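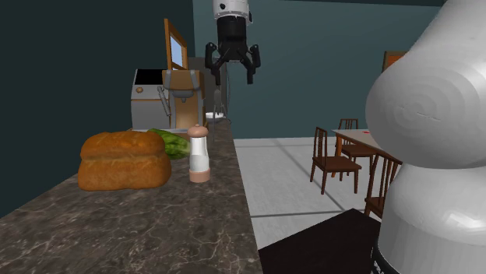 Nerys Gittins says the fault was in the test plan from the start, and that the arm did what it was told. Eirlys Price wrote the plan for Nestier, and she doesn't disagree.

The trouble came in October, in the simulated kitchen Nestier uses to train its arm for counter work. The program, Dasia, had finished 3,089 runs. Reviewers then found that in 200 of them the gripper had closed on nothing and the run had still been marked a success. The check looked at where the fingers stopped. It never asked whether they held anything.

No hardware was involved and no one was hurt. But the same check was due to go onto a real arm, where a missed grasp could mean a dropped glass.

Price pulled the release at 4 p.m. that day. The new check reads the gap between the fingers and follows the object through the lift. Nestier wants 500 clean runs before it tries again. Gittins wants a person to watch every one of them. They were still arguing about that when we went to press.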